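About Us

Drimby started in a rented shed in Gilbert with one trestle table and a roll of brown paper. Still use the brown paper. The shed we've outgrown.

What we do: table coverings and bench paper for people who make a mess for a living. Or for fun. Art rooms, potters, framers, repair benches, the odd long lunch. Plain matte brown, cut to the size of your table, rolled and sent. No prints, no gloss. We get asked for gloss a fair bit. Sorry.

Everything is cut in-house. You send us the length and width, we check it back with you by email (please read that email, we can't re-stick paper), then it goes on the cutter. Colour varies a touch between batches. Order the lot at once if it has to match.

Sizes. Widest single sheet is 1700 mm. Longest is 3000 mm. Anything past that we do in two pieces with an overlap, and you tape it yourself.

The names. Pallance is our heavier sheet, for glue and paint and dragging things about. Fiseo is the lighter one, good for a day then into the recycling. Most schools start on Fiseo and move up to Pallance by second term.

Last year we sent out more than 2264 orders, mostly around Australia, a few across to New Zealand. Small team, so the phone isn't always answerd. Email is quicker. We close for two weeks in December and orders placed then go out when we're back, in the order they came in.

Pick-ups from the Gilbert workshop by arrangment only. Bring a long car.
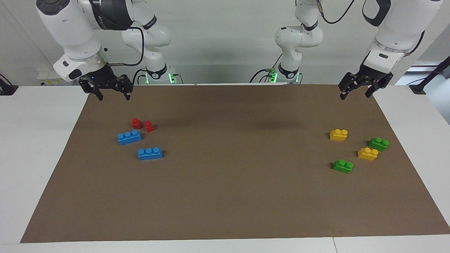 Matte brown sheet on a white table.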